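# The Bottom of the Bin

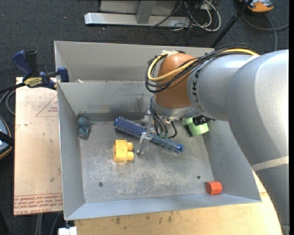

*One blue hairbrush, a yellow block, a red block and a teal thing in the corner.*

I own a round hairbrush I have not used since July. I know this because I went looking for it last week and found it under the bathroom sink, in the tub where everything goes when I can't decide — nail files, a travel clock, half a bag of cotton balls and a toy block from when my niece stayed over.

Everybody I know has one of these. My neighbour Anum Ansari has two, both in the front hall in Traddale, and she let me sit on her floor and tip one out while she made tea (brave woman!). We found a hairbrush there as well. Hers had enough hair in it to knit a mitten.

"I bought that at the Trenell market for six dollars," she said. "I've been blaming my daughter for losing it."

So we cleaned it, and it was the most fun I've had all week. Pull the hair out with the tail of a comb, working along the rows. A round brush is fussier than a flat one, so snip the tangle lengthwise with nail scissors first and it comes away in strips. Then swish the head in warm water with a drop of shampoo, and lay it on a towel overnight. Don't soak a wooden one — I killed a favourite that way.

Blocks are easier. Ours went into a mesh bag and through the wash with the tea towels, and came out a very cheerful colour. I keep a jar for strays now, and when it's full it goes to my niece, who always claims she was missing exactly those.

The teal category is harder. You know the one: some lumpy little object that might belong to something important. Anum gives hers until the end of the season on the windowsill. Mine go back in the tub, I'm afraid, and the travel clock is in there with them, still ticking.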